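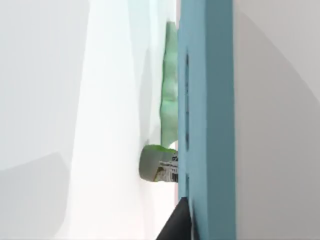 Gripper finger, can and green piece in the rendered cell, Gallside.

Print this page | E-mail this page

Last updated: June

THE TASTTON MATTER

The Office of Internal Review was asked to establish why an arm in the Tastton hall moved at 4:40 in the morning, when the only person at work on the Plemach program was seated in Gallside, 100 miles away, and was handling nothing that could be touched.

The reviewer assigned was Hafiz Raju. He had served the Prendergast Company in that capacity long enough to have a drawer of his own in both buildings. He arrived at Gallside before the day staff and asked that no machine be restarted until he had seen it.

The Plemach program was, by its charter, a rehearsal. Household articles had been measured and modeled, and the models were set out on a white table that existed only in the Gallside computers. There was a can, a bottle, a book, and a lumpy green piece that the staff called the hill. Two arms attended the table. An operator directed them through the night, and whatever they learned to do there was later to be taught to the arms at Tastton, which had weight and could break things. The charter required that the two halls be joined only by written order. No order had been written.

The operator on the night in question was Chiharu Fujimoto. She had completed 189 runs that month without an entry in the fault book. Her statement, taken in the small conference room, covered a page and a half, and the reviewer judged it complete.

She stated that the run had concerned the book. The arm was to come down on the cover near the middle, hold, and draw the book toward itself. The fingers came down as instructed. They did not hold. The force figure in the corner of her display went to 80, where it should have stopped at a quarter of that, and stayed there. The book, being a model, took no harm. She pressed the stop key. The arm on her screen went still, and she made a note of the time.

"And then?" the reviewer asked.

"Then the telephone rang," said Ms. Fujimoto.

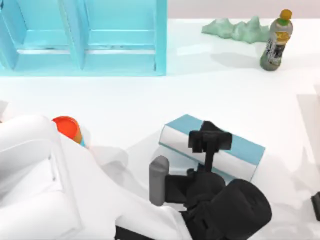 The call was from the night desk at Tastton. The attendant there wished to know who was running the arm at station 2. He had been eating at the far end of the hall when he heard it start. He had walked over as far as the yellow line, where he was trained to stop, and from there he had watched it press down on a bare table with enough strength to lift its own base plate off the floor on one side. There was no book under it. He had struck the red button on the post and the arm had dropped its load and hung where it was.

The reviewer drove to Tastton that afternoon. He recorded the following. The table at station 2 bore two short dents. One floor bolt had sheared and a second had been drawn upward by the thickness of a coin. The gate to the station stood open, and the attendant could not say how long it had been so. A mug and a folded sweater were on the ledge inside the gate. They belonged to a fitter on the evening shift, who had gone home at midnight and who, on being shown them, sat down.

The cause was found on the second day. A cable had been run between the halls in the spring so that Tastton could report its joint positions to Gallside, and Gallside could draw its arms in the same posture. The line was meant to carry news in one direction. A software update had opened it in the other. The rendered arm had therefore been sending its instructions to the real one for as long as the update had been in place, and the real one had declined them, its brake being set. On the night in question the brake at station 2 had been released for greasing and not set again.

The force limit was a separate fault. At Gallside the limit was taken from the article being touched, and the book had been entered in the catalog with that box left blank. The program read the blank as permission.

It was the view of the Tastton manager that these were small matters, and that they had merely fallen on the same night. The reviewer did not dispute the description. He wrote it down and asked the manager to sign beneath it, and the manager, after some thought, preferred not to.

A point of some delicacy remained. The stop key at Gallside had stopped the drawing of the arm. It had not stopped the arm. By the clocks, corrected against each other, station 2 had gone on pressing for more than a minute after Ms. Fujimoto's screen showed it at rest. She asked to see the two records side by side, and the reviewer, who was not obliged to show them to her, did so. She read them twice. She asked whether the fitter often sat on that ledge.

"In the evenings, I am told," said the reviewer.

The findings were issued as follows. The cable between the halls is to be removed, and not merely disabled. Every article in the catalog is to carry a force limit, and a blank is to be read as zero. The gate at station 2 is to be fitted with a switch that sets the brake when the gate is opened. The stop key at Gallside is to be relabeled.

On the last item there was correspondence. Gallside proposed PAUSE. Tastton proposed that the key be painted some color other than red. Ms. Fujimoto, whose opinion was sought late, proposed a card fixed above the display bearing the telephone number of the night desk – in large figures – and offered to letter it herself. The reviewer entered all three proposals and recommended the third. The card was in place before the program resumed.

The sweater was returned to its owner by internal mail. The mug is still held at Gallside, in the reviewer's drawer, pending a signature from the Tastton manager.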